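Workshop Tips: Teaching the Arm a Sorting Job by Remote Control

I get letters every January from folks who have a small arm on the bench and want to show it how to put things away, so let me pass along what has worked for me.
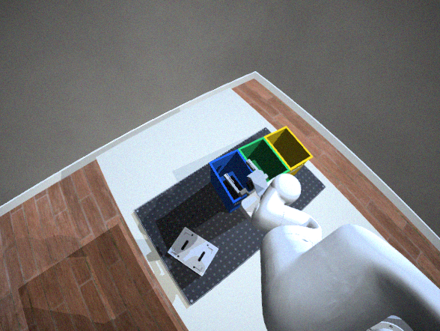
Start by practicing with the arm switched to follow you and the recording turned off. I do 30 runs like that, with a cup of coffee nearby, until my hands stop thinking about it (my friend Birthe Fogh needs only seven, and I try not to hold it against her!).

Once you're recording, go slower than feels natural, especially coming down over the rim of a bin. Stop for a breath above it, then lower straight down. If you cut the corner and swoop in sideways, the arm will learn to swoop too, and you'll be picking bins up off the floor all afternoon.

Pin your mat down at the corners before you begin, and keep the bins in the same color order for the first batch. You can shuffle them later on.

Please don't throw out every fumble. A run where you miss, back up and try again is a lovely thing to keep, as long as you finish the job. My last batch was 37 runs and I saved nearly all of them.

Rest your wrists between batches, and write down which lamp was on. Shadows move more than you'd expect over a long evening.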